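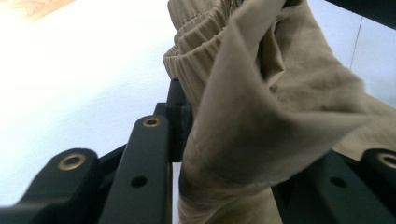
Notebooks > Garment Handling > Bench Entries
Last updated: 30 November 2022

Recording of the tan garment set continued under the Mirkimia protocol. Operator: D. Cuadros. Log: S. Urbonaitė. Target for the set is 234 episodes; 188 are stored and indexed.
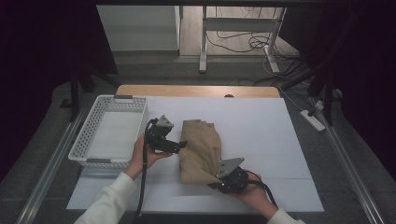 Two-hand recording on the white sheet, one gripper to each side of the cloth.

Of the stored episodes, 21 are flagged for review. In most of these the first grasp was repeated, and it has not been settled whether a repeated grasp should be kept as a correction or trimmed.

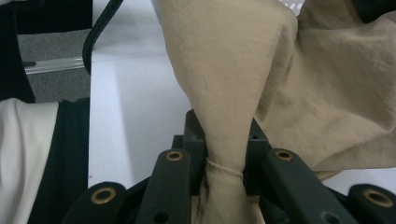
M. Betancur is of the view that they should be kept and labeled separately. The label list will need one new entry, and the Plikton export script must be checked against it before December.

Starting poses are to be varied further. Episode 1420 in the general index is a duplicate and should be removed.
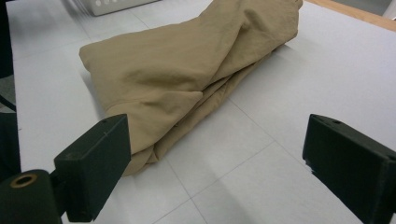

Cloth bunched on the work surface, gripper fingers open.

Open item: left and right wrist streams to be compared for time offset (C. Brophy).

Contact: Besance Handling Laboratory, notebook desk | Back to top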